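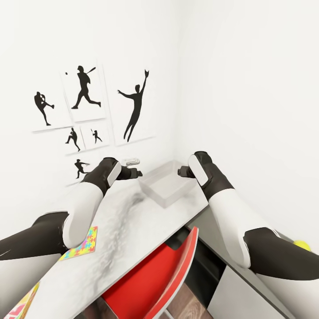 Render: Tarigan scene viewer, posted by marl_offset

Two arm planning in clutter, what's your setup?
marl_offset wrote:
I finally have both arms running through Drurno in the desk scene and I'm so happy with it! The goal is a shared planner for the two arms (one 14-joint problem, no taking turns). With a clear bin between the grippers the planner has to care about both wrists at once, and it does. Median solve over 300 random starts is 494 ms on my old desktop. Config is stock apart from the collision padding, which I dropped to 2 mm.

pellucid77 wrote:
Nice numbers, but I'd still plan one arm at a time and treat the other as a moving obstacle. Way easier to debug. Joint planning falls over as soon as you add a grasp constraint.

marl_offset wrote:
It hasn't for me, though my grasps are all top-down so far. The wrist view is what I'm working on now, trying to get a pose for small flat boxes before the fingers close in.
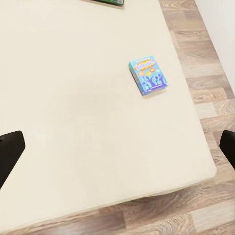 I crop to the tabletop first, fit the plane, then look for anything that sticks up from it. Thin boxes are the hard ones. The Trarnix depth filter smooths them right into the table unless you turn the kernel way down.

grillmont_fan wrote:
Turn it off completely! We did that at Grillmont and used the color edges for the outline. Seed 2321 in the clutter set is a great test if you want to suffer.

pellucid77 wrote:
Color edges on a cream table, sure. Try it on wood grain and come back to me.

marl_offset wrote:
Fair point, trying both tonight. Will post the logs.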